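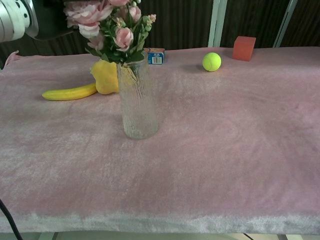
Sabina Cassim
Contributing editor, robotics and automation

The Andari gripper fault was a recurring failure in the table-clearing software used with the Prarari robot arm. It caused the arm to close its fingers too early when reaching for objects on soft or deep-pile cloth. The fault was first logged in April and was traced to the way the software worked out the height of the table surface.

Background

Andari is a control package for single-arm and two-arm robots that pick up household objects. It was written by a small team led by Aldo Piras and tested at the Swanson workshop. Test tables are set with everyday things of different shape and stiffness, such as fruit, a ball, a sponge block, small cartons and a glass vase of artificial flowers. Early trials used bare tabletops. Plush table coverings were added later, as many homes have them.

The fault

Before each reach, Andari took a depth reading of the table and fitted a flat plane to it. On plush fabric the pile lies in different directions, and brushed areas gave readings that differed by up to 9 millimetres. The software took the highest readings as the true surface. The arm then stopped short, and the fingers closed on the upper part of the object or on nothing at all.

Round objects were affected most. A tennis ball gripped above its widest point was squeezed downwards and rolled away. Flat objects such as bananas were often missed. Soft sponge blocks were usually picked up without trouble, and for this reason the fault was at first put down to poor finger pads.

The vase incident

The most serious case came when the arm missed a ball and began its return move with the fingers partly closed on a fold of cloth. The cloth was dragged sideways and a glass vase fell and broke. The force limit did not trip – it had been set for rigid objects, and the pull of the fabric rose too slowly to reach it. No one was hurt.

Investigation

Moushumi Samarakoon and Mandla Engelbrecht went through 800 recorded reaches and found 245 that had ended above the intended height. Nearly all were on plush cloth. Their report, dated August 16, 2020, also criticised the practice of clearing a missed grasp from the log when the next attempt succeeded.

Changes

The plane fit was replaced by a light touch on the cloth before the first reach. A second, lower force limit now applies while the arm is moving away from the table. After 3 missed grasps in a row the arm stops and waits for an operator. The older version remains in use on some Flasari arms, which have no touch sensing in the fingers.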